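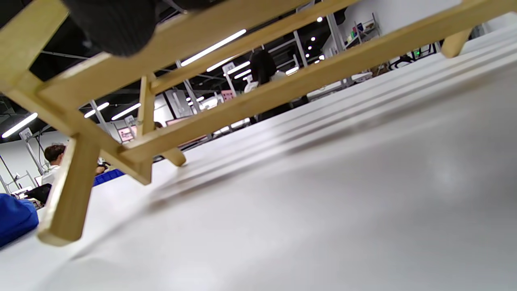 Open Day at Fillbridge: Your Questions

When is it?
Twice in October, 10 a.m. to 4 p.m. Parking holds 40 cars and the road outside holds grudges.

Will I see a robot fold my laundry?
You'll see people handle cloth so that a robot might one day manage it.
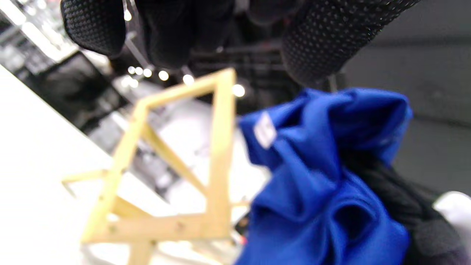 Can I have a go?
Yes, after a short briefing from Jussara Magalhães. Everyone starts with cloth and a rack, and everyone assumes it will be easy. The blue cloth bunched up next to the wooden frame is a fair picture of a first attempt. Gloves are provided in three sizes, all slightly wrong.

How long is a turn?
Ten minutes. Archie Ogilvie keeps the list and can't be bribed with cookies (103 visitors tried last year).

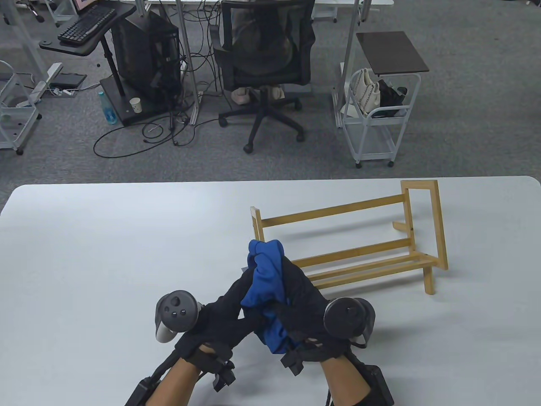

If you have a bad wrist, tell Archie and he'll find you a shorter turn.

Are children welcome?
Over eight, with an adult who is paying attention.

Is there food?
Coffee, yes. Lunch is at Moura, across the street.

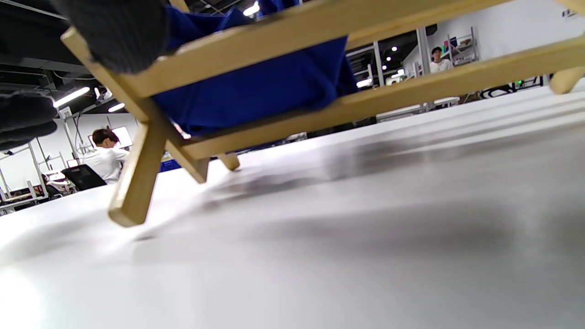
They stop serving at 2, whatever the sign says.

Do I need to book?
Only for the talk by Pak-hei Tsao. The room seats 154.

Recent
Getting here by bus
Keklow talk: slides
Lost property from spring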